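枫木拼板与彩色积木 Pastelia 系列
Clerkwood 木作 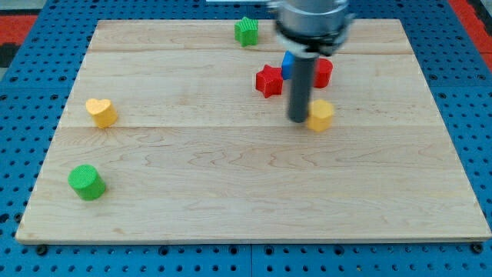
Maricel Espiritu 留言问过，板子能不能不配积木单买，她家里已经有一大桶旧积木，缺的就是一块平整的底。可以单买！下单时选“仅板”就行，积木以后想补再补，单块也卖。

先说板子吧，因为我们自己最喜欢的就是它。长方形，枫木条拼成，颜色很浅，木纹里带一点深色的波浪，细看能找到木条之间的拼缝。每一块的纹路都不一样，有的安静，有的像水面，挑木料那天工房里常常有人举着一条木头到处给人看（这种时候活儿就停了）。拼缝磨得很平，手指横着摸过去几乎没有感觉，积木推过去也不会卡。

我们试过给板子上色，浅灰、奶白都做过样品，最后还是留了原木色。彩色的小东西放在浅色木头上特别精神，红的更红，黄的更暖，孩子找起来也快。

积木有红、黄、蓝、绿四种颜色，形状有星形、心形、圆柱，也有平面的小块。星形是大家问得最多的，五个角，平放是一颗星，立起来尖角朝上也站得住，不过要找一下重心，四五岁的孩子往往一试就是半天。心形平放最稳，适合当“家”或者“终点”。圆柱可以立着当柱子，也可以放倒了滚着玩，滚下桌的次数嘛，请家长多担待。

怎么玩，说明书里只写了两页，剩下的都是买家教给我们的。

按颜色分：把所有积木散在板上，红的归一边，黄的归一边。刚开始只放两种颜色，熟了再加。

按形状分：同样一堆积木，换个规矩，星星找星星，圆柱找圆柱。颜色和形状打架的时候最有意思，一颗红星到底该跟红圆柱走，还是跟绿星走？让孩子自己说理由，听听很长见识。

听口令摆：一个人说“把黄色的心放到左边”，另一个人动手。上下左右、前面后面、挨着、隔开，这些词在板子上一下子就懂了。Magbanua 幼儿园的老师把它改成了两人背对背的玩法，各有一块板，说的人不许回头，最后转过来对一对，笑成一团。

记位置：摆好，看一会儿，闭眼，拿走一块。大人别太自信，我们在工房里玩过，输得很难看。

尺寸方面，板子放在普通书桌或餐桌上都合适，玩的时候四周留一点空地，胳膊活动得开。木头本身有分量，小一点的孩子搬的时候请大人搭把手。

保养很简单。平时用拧干的软布擦，擦完竖着晾，两面都透气。不要泡水，不要进洗碗机，也别长时间放在暖气旁边。用久了表面发毛，拿500目的细砂纸顺着木纹轻轻打几下，再薄薄擦一层木蜡油，我们常用的是 Goltden 的无色款，干了以后再给孩子用。颜色会随着时间慢慢变深一点，偏蜜色，我们觉得那时候更好看。

积木的颜色是水性漆，棱角都倒过圆。磕碰多了边上会露出木头本色，不影响玩，介意的话可以寄回来补色，每套免费2次，来回运费自理。

订购信息
产品编号：1269
单板、套装、单块积木均可下单
本批数量：100套
备货时间：约两周，七月下的单会先发
包装：纸盒加纸垫，不用泡沫

想挑木纹的朋友，下单时在备注里写“纹深”或“纹浅”，我们尽量照着找。套装里的颜色搭配也可以商量，有位买家要了一整套黄色的，拍照发来，满板子的黄，真漂亮！

页面更新：2025年8月5日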